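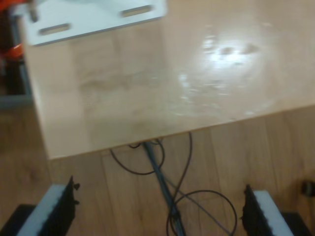 3.2 Work surfaces and the floor around them

The second part of the survey dealt with tables that have powered equipment on them or next to them. In the Eltville rooms these tables are used for light assembly and for sorting small parts, and most were bought as ordinary furniture and put to this use later. We recorded the surface, the front edge, the floor covering and the path of every cable between the table and the nearest outlet.

Figure 2 shows one of the tables with a light wooden top, standing on a plank floor. The cables come out from under the front edge near its center and lie across the boards. One is thicker than the others and runs nearly straight, while two of the thin ones form loops. We coded this arrangement as "open, front", meaning that the cables lie on the side where a person would normally stand or pull up a chair. The other codes were "open, rear" and "guided", the last covering any tray, clip or floor cover.

Figure 2. Light wooden tabletop with cables on the floor at the front edge. Code: open, front.

Loops were recorded separately from straight runs. A straight cable takes up a narrow strip of floor and can be stepped over, but a loop takes up the area inside it as well, and a foot or a chair caster can catch on either side. In the Geum checklist, which we used as a starting point, both count as a single item. We split the item in two after the first round of visits in July, when the two raters disagreed on it more often than on any other.

Glare was scored from the standing position. Smooth, pale tops under ceiling lights often show a bright spot, and the top in Figure 2 has one on its right half. We gave no score for color or grain. Smudges were noted but left out of the totals, as they depend on when the table was last wiped.

The full set came to 1,033 entries, entered by hand in the Wutito form and checked against the room sketches. Entries from the Italitz site were left out of this section because the floors there are carpeted and the cables run under the carpet tiles. Seven tables were moved between visits, and for these we kept only the later entry. The effect of table height on cable placement is treated in Section 3.3.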